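Search this blog
Search
Newer post Older post

We use cookies to remember your settings and to count visits. By continuing to read you accept this. OK / More information

The gray bin, and what I keep in it

19/03/2020

Since we moved from Zindska I have one gray bin for all small things which have no place. It is a big rectangular one with sloping sides, the type used in storage rooms. I bought it second hand in Raltedwood from a shop which was closing, and I paid 24 for it, with no lid. The lid was sold already to another person, or maybe it never existed, the man was not sure.

In the first months I was very happy with it. When I found a plastic part on the floor, I put it in the bin. When a drawer was too full, the bin received the rest. It is a dangerous kind of happiness. By May of last year I could not put my hand to the bottom without pain, and when I needed a certain screw cap I bought a new one, because searching would take the full evening.

So this winter I decided to empty it. I did it slowly, one hour after dinner, and I want to write how, as two readers have asked me about it after my post on the hallway shelf.

First I spread an old bed sheet on the floor and turned the whole bin over on it. I do not recommend this if you live above other people. Then I made groups. I tried to make the groups by room (kitchen, bath, desk) but this did not work for me, many of the pieces did not belong to any room. By shape was better. Flat and round things together, long things together, boxes together, and everything that was a piece of something else in its own group. That last group was the largest by far.

I counted only the last group, to make myself ashamed. It was 70 pieces. I had kept them because each one could be useful if the other half came back.

My rule for them was simple. If I could say aloud what it is for, it stayed. If I started the sentence with "maybe", it went out. I broke the rule four or five times, mostly for things with a nice color.

I also washed the bin. I used warm water and the Soler powder, which I use for the sink, and a soft brush. The dirt went away but the marks did not. The inner walls have dark scuffs, and there are scratches on the floor of it, which I suppose were made during many years by heavier things than mine. At first I wanted to hide them with adhesive paper. I even measured: a roll of 300 centimeters was enough, but the good one cost 475 in the currency of here, and for an old bin I found this too much. Now I think the scratches are fine. A bin like this does not have to be beautiful inside.
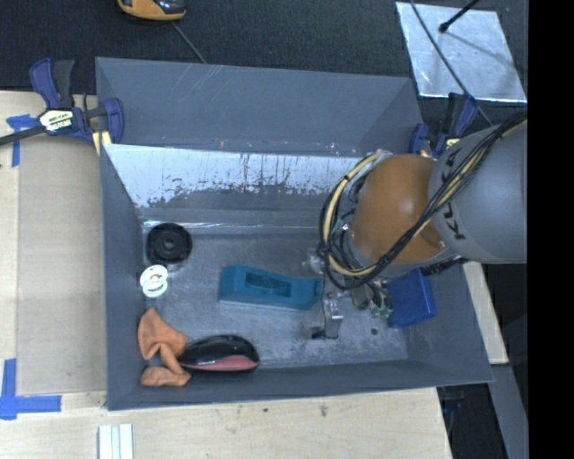
The other thing I learned is to leave the floor of the bin visible. This is my new limit. A long piece in the middle, something flat in the corner, a box against the side, and between them I must see gray. When I do not see gray anymore, it is time for the bed sheet again. For me it works better than labels. I had labels from Riltska before, very pretty, and I never read them.

I put it on the wooden table while I sort, so my back does not hurt, and afterwards it goes back under the stairs. It fits there with two fingers of space on each side.

What I still did not solve is the round things. They roll, or they lie flat and hide below the others. If somebody has a good method I will be glad to read it.

Next time I will write about the cables, but I need first some courage.

3 comments

mossandbutton
For round things I use an old plate rack, they stand up like plates. Not for the very small ones.

anonymous
"If I started the sentence with maybe" oh no, that is my whole garage

tealkettle
Did the powder leave white traces in the scratches? Mine did, I had to rinse it a second time.

Subscribe to the newsletter and receive new posts by email. You can cancel any time.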